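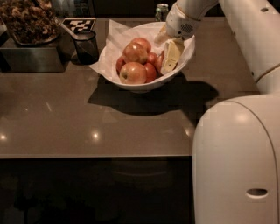
**Figure 3.** Apples and a wedge of cheese in a paper-lined bowl on the serving counter.

### 4.2 Shared bowls and the choice of fruit

In the Trestenier survey, guests were asked which foods they had taken from the counter and which they had left. We received 598 complete answers. Fruit served alone was often described as "decoration", and many guests did not feel invited to take it. When cheese was put in the same bowl, as in Figure 3, the answers changed: people wrote about the bowl as a small meal, and they remembered better what was in it.

The paper lining also had an effect that we did not expect. Several guests said that the paper made the food look freshly bought – one of them compared it with a market stall. Atallah (in the March round of interviews) found a similar reaction to bread served in paper, but there the portions were already cut. A whole apple asks more from the guest, who must decide to eat all of it or carry it away.

We do not claim that the bowl alone explains the difference. The tray of dry, crumbly food at the back of the counter is also easy to reach, and some guests may prefer it for this reason. Noura Aoun and Bleddyn Yorath coded the open answers separately, and their disagreements are discussed in Section 5.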